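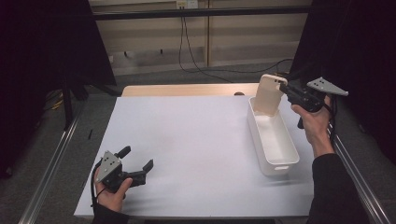

Why does a trial of two grippers take a whole month, one visitor to the Kellside open afternoon asked, when the maker's data sheet already lists the grip force and the opening width? Questions of this kind reach the Gripper Comparison Program often enough that the answers are collected on this page.

Kellside Handling Laboratory, Gripper Comparison Program
Updated January

Why is a data sheet not enough?

A data sheet reports what a gripper does under the conditions its maker chose. The program is concerned with household and storeroom objects, many of which are thin, smooth or flexible. A grip force measured on a steel block says little about a plastic lid held by its rim. The month allows each gripper to be tried by several operators and on every object in the set.

Which grippers are being compared at present?

The current round compares the Irnik parallel gripper with the Hudec two-finger gripper. Each is tested in a hand-held version, carried by an operator, and in a mounted version, fitted to an arm. The fingers of the two versions are the same, so a result obtained by hand can be checked on the arm without a change of parts.

Why are the grippers held by hand for part of the trial?

Hand-held work is faster to set up and easier to repeat. An operator can try a new approach angle within seconds, while the same change on an arm requires a new path and a safety check. Hand-held work also shows whether a task can be done with two fingers at all. A task that a trained operator cannot finish by hand is not passed on to the arm.

The limits of the method are understood. People correct small slips without noticing, and their wrists bend in ways that many arms cannot match. For this reason no gripper is recommended on hand-held results alone.

What tasks are included?

The present set has 17 tasks. They include removing and replacing the lid of a long plastic bin, folding a cloth, turning a jar, sorting flatware and closing a zippered bag. Most of them call for both hands. The full list, with the starting position of every object, is supplied on request.

Why is so much attention given to lids?

Lids are a useful test of fingertip shape. The edge of a plastic lid is narrow, and the force needed to free it changes along its length. If the fingers close at a slight angle, the lid turns between them as it rises. Operators record whether the lid was lifted from one end or from the middle, whether it turned, and whether the bin moved on the table. Bins are tested empty first and then with a load.

What have the lid trials shown so far?

The squared fingertips have held thin edges more steadily than the rounded ones, which tend to roll. The rounded tips remain the better choice for jars and handles. On loaded bins the difference is smaller. These findings apply to the present object set and should not be extended to other materials without further testing.

How many attempts are made?

The target for each round is 2,000 attempts. At the last count, 1,701 had been accepted. An attempt is accepted when the starting position was correct, the recording is complete and the outcome has been entered. Failed grasps are accepted on the same terms as successful ones. Attempts spoiled by equipment faults are set aside and repeated.

How is an attempt scored?

Two points are given if the task is completed without a second grasp. One point is given if a second grasp is needed. No points are given if the object is dropped or the operator gives up. Time is recorded separately and does not affect the score. Earlier rounds combined time and outcome in one figure, and the practice was ended when it was found to reward haste.

What is the role of the cameras?

A camera at head height records the work area in every attempt. In the second half of the round, a wrist camera will be added to each gripper in order to learn how often the fingers hide the point of contact from the head view. Both camera views will be kept so that later readers can judge disputed attempts for themselves.

Are cables a problem?

They can be. A cable that pulls on the gripper adds a force the operator feels but the record does not show. Operators are asked to leave enough slack to reach every part of the table and to stop if a cable catches. Battery versions were tried at the Ullbridge site last year. They removed the pull, but the added weight tired operators during long sessions, and the wired versions were kept.

May an outside group submit a gripper?

Yes. A submitted gripper must have two fingers, must accept the standard mounting pattern and must come with one spare set of fingertips. Grippers with suction cups or more than two fingers are outside the scope of this round. Requests should be sent to the program office at Kellside, which will reply with a loan form and the next available period.

Will the results be made public?

Scores for each task will be released when the round closes, together with the scoring sheet. Makers are shown the results for their own product beforehand and may submit a written comment of one page, to be printed beside the scores without editing. Recordings are available for viewing at Kellside and Ullbridge by appointment between 9 a.m. and 4 p.m.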